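Kakska open day, Saturday -- notes before I forget the lot

Typed on the tram home, so excuse the mess. I'll tidy it later, or I won't.

Left the house late, missed the first bus, got to the Kakska building at ten past and the intro talk had already started. Front door is round the side, past the loading bay. The sign out front points the wrong way. If you go to the next one, ignore the sign.

Crowd was mixed. Some students, a few people from small factories, a couple of parents with kids who'd been promised robots and got forty minutes of slides first. Talk was fine. Short version: Kakska doesn't build robots, it collects examples for people who are trying to teach them. Somebody shows the robot how to do a job, over and over, everything gets recorded, and the learning system chews through it afterwards. The walking ones come from Gokton. The software that stores and sorts the recordings is from a firm called Kormont, who had a table at the back with pens and not much else. Decent pens.

Then the tour. They split us into groups and I got the kitchen group, which is what I wanted.

The kitchens are built inside the old warehouse part. Cupboards, sinks, benches, dishwashers, all at normal house height. The guide said they did that on purpose, early on they'd used tables at a nice easy height and the system learned to be very good at tables. Fair enough. Different taps and handles from one kitchen to the next too, for the same reason.

Job of the day was dishes. Operator stands off to the side in a headset and gloves, robot copies the hands. We were asked to stay behind a yellow line and keep our voices down during a take. A take is one go at one job, start to finish. Most are short. You get used to the rhythm of it -- reset, ready, go, done, reset. 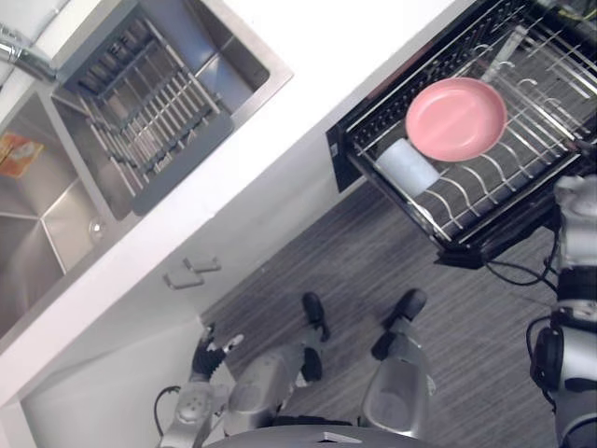

What surprised me was how much of the day is resetting. Someone walks in between takes and moves things. Cup goes somewhere else, plate gets turned, a packet gets shifted along. Looks like fussing. The guide explained that if the cup always starts in the same spot the system just learns the spot, and then you move it a hand's width and it grabs air. So every take starts a bit different, and there's a sheet that tells them how different. I asked to see the sheet. It's a spreadsheet. Lots of colours.

Second thing, the bad takes. I'd assumed they binned them. They don't, not all of them anyway. A fumble where the operator recovers is worth keeping, apparently, as the system needs to see what getting out of trouble looks like. A fumble where everyone gives up gets tagged and put in another pile. Somebody has to sit and decide which is which and that job sounded pretty grim to me, though the woman doing it seemed happy enough with her headphones on.

There's a whiteboard by the door with the running total for the dish job. 2,177 takes when we came through. One of the kids asked if that was a lot and the guide laughed and said ask me again in August.

Asked about speed. Everything is slow, slower than I'd pictured from the clips online. You could wash, dry and put away the whole lot while it lines up on a plate. Guide didn't seem bothered by this. Said a slow clean example beats a fast sloppy one and the speed can be worked on after. I'm not sure I buy that fully, people move differently when they go slow, but I didn't want to be that bloke on the tour.

Operators work in pairs and swap every 9 takes. Gloves get hot. One of them let us try a spare pair hooked up to a screen, no robot, just a cartoon hand. Harder than it looks! You close your fingers and there's a tiny lag and your brain wants to squeeze again. I "dropped" a block 2 times and then handed over to a ten year old who got it first go. Typical.

Lunch was a sausage sizzle in the car park. Onions ran out early. Coffee van was good but the queue was mad.

After lunch there was a panel in the big room. Someone from Nwachukwu, the company paying for a chunk of the dish work, talked about what they want out of it, mainly help in aged care kitchens. Bit vague on dates. Good question from the floor about consent and cameras when this moves into real homes, and the answer was long and I lost the thread of it. Would of liked more on that. They said there'd be a written version going up on the site.

Skipped the last session (sorting laundry) as my feet were done. People coming out said it was the best bit. Of course.

Few practical bits for anyone going next time:

Parking is hopeless, get the tram.
Closed shoes or they won't let you past the yellow door. They do check.
Photos fine in the kitchens, not in the room with the desks.
Book the kitchen group early, it filled up first.
Bring a jumper. Warehouse is freezing.

Have emailed to ask if they take casual operators. Will post here if they write back. My stop.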